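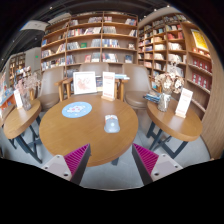
*View from the gripper camera, fingers open, mouse to the right of the pad.*

## Ribbed pads vs. smooth pads on a hand-held gripper, and how much finger should be in view?

**Clementina Peixoto**, May 18, 2018

I'm comparing two sets of finger pads on a hand-held parallel gripper before we print the matching fingers for the arm. The task is simple: pick up a computer mouse from a round wooden table and set it down on a round mouse pad. The camera sits on the gripper behind the fingers and uses a wide fisheye lens.

Hardware:

- Gray printed fingers, screw holes on the face, pads bolted from behind
- Pad A: magenta, fine parallel ribs (the one in the picture)
- Pad B: same outer shape, smooth face, softer cast rubber from Drarkier
- Vieira logging board, finger width read from an encoder on the slide
- Tracking is done offline from the video

What I see so far:

1. With Pad A the mouse holds well if I close on its long sides near the middle. If I close nearer the front, where the shell narrows, it rotates between the fingers during the lift.
2. With Pad B the rotation is smaller, but the pad drags on release. The mouse follows one finger for a few millimeters and ends up off center on the pad.
3. With the fingers fully open, both pads are in view and a large part of the lower image is black, outside the lens circle. I lose usable area for the table surface exactly where the approach ends.

I have 1139 recorded attempts. After I dropped the ones where tracking failed, 992 were left. Most of the dropped ones fail during the last part of the descent, when the table top fills most of the view. The table top is honey-brown wood, and apart from the printed mouse pad, the mouse and the cards at the far edge there is little on it for the tracker to hold on to.

Two things I would like advice on. Is rib direction worth testing before I give up on Pad A? And would you tilt the camera up to get more of the background, or leave it where it can see the fingertips?

---

**Amândio Louro**

Taking the camera first, as it affects the rest of your data.

I would not tilt it up far. You need the inner edges of both pads visible through the whole closing motion, otherwise you can't check the encoder against the image afterward. We had an encoder with a slipping coupling in March and the only reason we found it was that the pad gap in the video no longer matched the logged width.

Your background is good for tracking. Bookshelves full of face-out covers give a lot of corners at several depths, and the chairs and side tables fill in the middle distance. The weak part is the final descent, as you say. Things to try, in this order:

- Lock exposure. The ceiling in your picture is dark and the table is bright. If auto exposure is on, the shelf area will change brightness as the table grows in view, and you lose features that were fine a second earlier.
- Check the fisheye calibration near the rim. The shelves bow inward a lot at the top of your image. Many people calibrate with the board near the center only, then the outer features get large residuals and are thrown out. Your outer features are the ones you need most during descent. Hold the board right up against the edge of the lens circle on all sides and redo it.
- Mask the fingers. They move relative to the scene and they carry sharp detail (screw holes, ribs). An unmasked tracker will lock on to them. Use one mask large enough for fully open and fully closed. Mask the black region as well, with a margin of a few pixels at the curved boundary.
- Start each take with a slow sideways sweep before you go in.

If it still fails after that, tilt up in small steps and recheck that the fingertips are visible at full close.

On the pads: rib direction matters for a part like this. Ribs running across the direction of slip resist it, ribs running along it do very little. Your mouse is rotating about the axis between the two contacts, so the slip direction is different at each point on the pad and no single direction fixes it. A crosshatch or a small dot pattern would be my next print. I'd also look at contact area. A mouse shell is curved in both directions, and a flat, stiff ribbed pad touches it on a narrow patch. You can see this by dusting the shell with chalk and closing once.

A ribbed face over a softer core may get you most of the way. We use 2 mm of soft foam behind the ribbed skin on the Murkari arm. It does add some give to the measured width, so repeat the zero after you change pads.

---

**premelville_bench**

just use the smooth ones and open slower on release. worked for us with bottles

---

**Clementina Peixoto**

Thanks. Exposure was on auto. I locked it and re-recorded a short set, 19 attempts with Pad A, and tracking held on 18. It's a small set, and I also masked the fingers at the same time, so I can't say which change did it. I'll redo the calibration with the board at the rim before the next long session.

@premelville_bench: slower opening helped a little with Pad B. The pad still drags on whichever side lets go last. Bottles have enough weight to stay put, a mouse doesn't.

Chalk test on Pad A: the contact is a thin vertical strip, only a few ribs wide. That agrees with the rotation I see at the front of the shell. Foam backing is the next thing to try, with the same ribbed face so only one thing changes.

---

**Amândio Louro**

A strip that narrow will pivot whatever the pattern is, so foam first is the right order. Keep the bolts short enough that they don't bottom out against the back of the pad when the foam compresses. Ours did, and the grip force reading jumped near full close.

Log the yaw of the mouse at set-down too if you can get it. Center offset alone will hide part of the difference between your two pads.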